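I met Apinya Thammasiri by the pond behind the old dairy at Berum, and the first thing she did was hand me a pair of wellies two sizes too big. She has been counting toads there every spring since she was a student, and she talks about them the way other people talk about their in-laws.

"They're stubborn," she said. "They'll walk straight past a perfectly nice pond to get to the one their mum used."

I'd always thought a toad was a frog with bad skin (sorry, toads), so I asked what I'd been missing. Quite a lot! They walk more than they hop, they lay their eggs in long strings, and most of the year they aren't near water at all. "Under your shed, probably," she said. "Eating your slugs."

This year the first ones turned up in January, which worried her. "A mild week wakes them, then it freezes. I found 14 on the lane in one night and I wasn't even looking properly."

Her best night ever was 70, carried across the road in buckets with her friend Ese Aliyu, who she says still hasn't forgiven her for the state of the car.
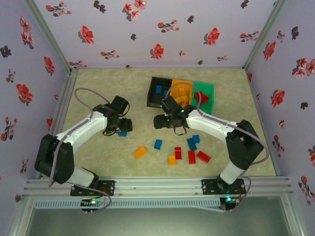 Toadlets are the bit I really wanted to hear about. They leave the water in early summer, usually after rain, each one hardly bigger than a fingernail. Apinya asks people to leave a strip of grass long and hold off mowing for a while. I said my own lawn is mostly toy bricks, scattered all over like the ones in the photo, and she laughed. "They'd manage. Leave them a log pile as well - and a damp corner."

I went home and left the mower in the shed. No toads yet, but I've checked under it twice.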